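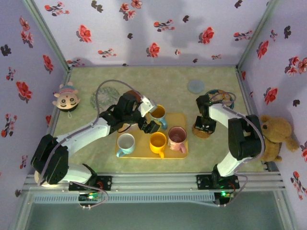 Bukola Etim thinks picture books are read too fast, and that adults do most of the rushing. She said so twice in the first ten minutes of our talk, and again on the stairs on the way out.

Etim runs Plirkum, a publisher in Tivdale that puts out wordless picture books. The list is short. Its best-known title, Winura, follows a girl and her grandfather along a river during a flood, and it has no text past the title page. The first printing was 3,000 copies. A second went to press in August.

Wordless books have always been a hard sell. Parents pick one up in a store, flip through it in under a minute and put it back. Teachers like them more, especially in classrooms where the children speak several languages at home, but school orders come late in the year and stores decide early. Etim prices hers the same as any other hardcover, and she gets letters about it.

The pictures in Winura are by Pui-shan Tseng, who worked in ink and colored pencil and redrew the flood pages several times. Her early version showed the water coming into the house. The finished one stays outside, on the road, and the reader sees only a line of wet shoes on a wall. Tseng says the change came from reading the dummy with her nephew, who kept turning back to look for the dog.

"He was worried about the dog for the whole book," she says. "So I had to put the dog somewhere."

The dog is now on nearly every spread. On some pages it is very small.

So-ying Liao has used the book with second graders for two years. She shows one spread a day and lets the children argue. Some of them decided early on that the grandfather was a ghost, and they defended this for a week, pointing out that he never gets his coat dirty. Liao checked with the publisher. He was not meant to be a ghost. She did not pass that along until the class had finished.

Her method is slow, and she admits it takes time from other things. A read-aloud with words might fill 20 minutes. Winura takes most of a month. What she gets from it is a good deal of talk from children who don't talk much otherwise, and some writing at the end, when each child makes up the words for one page.

There are weak spots. The middle section, where the two travelers shelter in a barn, goes on too long, and a night scene printed so dark in the first run that readers complained they couldn't find the owl. The second printing is lighter. The ending, a bridge seen from far off, will leave some children asking whether anyone crossed it.

Plirkum's next book is Lam, by Hiu-tung Wei, about a bakery that stays open all night. It has 60 pages, long for a picture book, and one spoken word, which appears near the end.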